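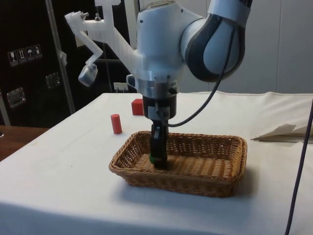
How can you tell whether a strange light in an old newspaper was a meteor?
Look first at how long the witnesses say it lasted. A bright meteor is usually gone in a matter of seconds, so a light that hung over the barn through supper was something else, most often a planet, a lantern or a brush fire. After that, compare the directions people in different towns were facing, and check whether anyone heard a boom a few minutes later.

Notebook, old sky reports
Aug 22, 2025

I wanted that question and answer at the front of the entry because it's what every visitor asks, and I've been giving a different answer each time depending on how much coffee I've had. We can all use the same wording now. Please change it if you find better.

So, the October light. I spent most of the day on it and I'm fond of it by now, which I realize is a bad sign in an investigator. For anyone who wasn't in on the last round, the short version is that the Karkon paper ran a column about "a great lamp carried over Plonard Ridge" and then for three issues afterward printed letters from readers who had seen it, or whose brother-in-law had seen it, or who wished to say that they had been awake all night with a sick cow and had seen no such thing. (I love the cow letter. It may be the most useful thing in the folder, and I'll get to it.)

The Majimbun index now stands at 636 clippings. Of those, 29 belong to the October light, counting the letters one by one and leaving out reprints. I had it higher last week, but several were the same letter picked up by the Flakia paper with the spelling cleaned up and a livelier verb put in. "Passed" became "plunged" in one of them! If you're reading from the Flakia reprints, please go back to the Karkon originals wherever we have them.

I started with the boring explanations and worked outward.

Venus. This was my favorite going in, as it always is. It's bright, it sits low, people notice it once and then can't stop noticing it. But the letters agree that the light moved from the ridge side to the river side while people watched, and Venus doesn't do that during the walk from the church door to the wagon. I checked the sky program anyway, and Venus had set before the service let out. Crossed off, with some regret.

Brush fire. The ridge did burn in places that fall, and there's a notice about it. A fire would account for "red" and "flickering," which turn up in the later letters. It wouldn't account for "blue-white," which is what the first column says, and it wouldn't account for shadows swinging across the schoolhouse wall. I've kept fire as a possible source for some of the later letters. There's nothing to say that all of these people saw the same thing, and I keep having to remind myself of that.

A balloon with a light on it. The Flakia fair did advertise one. The fair was over by then, though, and the wind that evening, if the farm diary is to be trusted, was blowing the wrong way. Leaving this one in pencil.

A hoax by the editor. It has to be on the list. He was not above it, see the business with the petrified giant. What persuades me otherwise is that the farm diary mentions the light too, in one flat line between a note on the price of feed and a note on a broken gate, and the diarist plainly couldn't stand the editor.

A meteor. This is where I've landed, at least for the first column and the letters closest to it. Moving light, blue-white, shadows, over quickly. Two of the letters mention thunder from a clear sky "after we had gone indoors and sat down," and that's exactly the sort of delay you want. Sound takes nearly five seconds to cover a mile, and a fireball breaks up many miles overhead, so people have had time to get inside and start arguing before the noise reaches them. The writers don't seem to connect the two things at all. One of them complains about the light and the thunder as separate nuisances.

Now the cow letter. The writer lived on the far side of the ridge and was outdoors in the yard all evening, and he saw nothing. At first I took this as a point against the meteor, because a high fireball should be visible over a very wide area. Then I read the thing properly, all the way down, past the part about the quality of the veterinary services. He says he was in the yard "until the rain drove us under the roof." He had cloud! Karkon was clear and his side of the ridge was not, and the ridge does that still. So his letter doesn't count against us, and it helps us with the weather.

Directions are the weak spot. I pinned string to the big map for every letter that gives a usable bearing, and the strings do not meet anywhere you would like them to. The Karkon schoolhouse and the Flakia mill are 18 miles apart on our map, and that should be a decent baseline, but the mill letter only says "toward the hill," and there are three hills. I tried each of them. One gives a path that makes sense, one gives a path that would have gone through the post office, and the last gives nothing. I'm not going to pick the good one simply for being good, tempting as it is. It's marked as undecided on the map in green pencil, so please don't ink it.

Other things, while I remember them:

The microfilm reader is sticking again on rewind. Go slowly past the middle of the reel and hold the left spool with a finger.

I've changed the index heading from "Mystery lights" to "Lights, moving" and "Lights, stationary." The old heading made us all read the clippings as mysteries before we'd opened them. Some clippings will need to go under both, and that's fine.

The town clock question is still open. If Karkon was keeping its own time and Flakia was on railroad time, the gap between the two columns closes up nicely. I've been through the council minutes as far as the spring and found a long quarrel over the clock's paint and nothing about its setting. Next reel starts in the summer. Whoever gets to it first, write the page number here in the margin.

Still want to see the back pages of the Plonard school register, where the teacher kept weather notes in a very small hand. Bring the good magnifier.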